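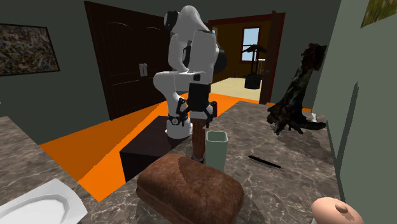

4 min read

My grandmother kept her bread recipe on the back of a seed packet, and for years I assumed that was where the family's bread began. Then last May my aunt mailed me a shoebox of papers she'd been meaning to sort since she moved, and I've been somewhere between flour and old letters ever since.

I should say first that I'm not a natural baker. I came to it late and sideways, mostly out of missing her. When I was small she lived in the apartment under ours, and the smell came up through the floor before I was properly awake, so that I still think of six in the morning as a kind of toast color. She never measured anything. If you asked how much flour, she'd say "until it feels like your earlobe," and then she'd pinch yours to be sure you understood.

The seed packet says 384 grams of flour. I have no idea where that number comes from. She didn't own a scale that could tell you such a thing, and the handwriting isn't hers, so my guess is that somebody stood beside her one day with a bowl and a scale and caught each handful on the way in. I love whoever that was. Under the flour it says 245 of water, then "salt" with no amount, and then a word that my aunt reads as "patience" and I read as "parsley." (We've agreed to disagree, but I've never put parsley in it.)

Anyway, the shoebox. Most of it was what you'd expect, gas bills and a receipt for a winter coat, and a few photographs of people standing very straight next to cars. But near the bottom there were seven letters from a woman named Hanneke Verbruggen, all sent from Hendholm, and every one of them has something in it about bread.

As far as I can piece together, she and my grandmother worked the same counter at a bakery when they were both very young, before Hanneke married and moved north. The letters are chatty and a bit bossy. She complains about the ovens in her new place. She complains about her sister-in-law's rye, at length, over two of the letters, and then in the next one she mentions that she's asked for the recipe. In one she tells my grandmother to stop slashing the top of her loaf so deep, "you are not cutting a fish," and I laughed out loud at my kitchen table because I've been doing exactly the same thing.

I only have the one side, of course. Somewhere there may be a drawer with my grandmother's answers in it, and I think about that drawer more than is probably healthy.

So I've been baking my way through Hanneke's advice, one letter at a time. The first says to let the dough rest before the salt goes in. I tried that and the dough did feel different, softer and a little sulky. The second says to use the water you boiled potatoes in, and I'll never go back! It's such a small thing to do, and the crumb stays tender for days (well, it would, if there were any left after days). The third is mostly about a wedding, but she does say in the margin to brush the crust with milk just before it's done. My husband is strongly in favor of the third letter.

The fourth one beat me. It calls for a long, slow rise in a cold pantry, and I don't have a cold pantry, I have a cupboard next to the dishwasher. I tried the garage. I tried the back stairs, with a plate over the bowl and a brick on the plate on account of Bito, our neighbor's dog, who has opinions about back stairs. The loaf that came out of all this was flat enough to mail. We ate it anyway, toasted, with too much butter, and I put the letter back in the box to wait for winter.

What surprises me is how much company it's been. I put the kettle on, I read the letter through once for the gossip and again for the instructions, and by then I'm arguing with a woman I never met about how hot an oven should be. She gives no temperatures at all. She says to put your hand in and count, and if you get to six it's ready. I've used the dial, Hanneke, I'm sorry.

My aunt thinks I should write to somebody in Hendholm and ask if there's family left. I've started that letter more than once — it's hard to know how to open it. "Hello, I have your mother's opinions on rye" seems like a lot to find in your mailbox. But I do want to send it, with copies of the pages, and ask about the salt while I'm at it. For now I've settled on two teaspoons, a little heaped.

Letter five is about buns. I've bought the raisins.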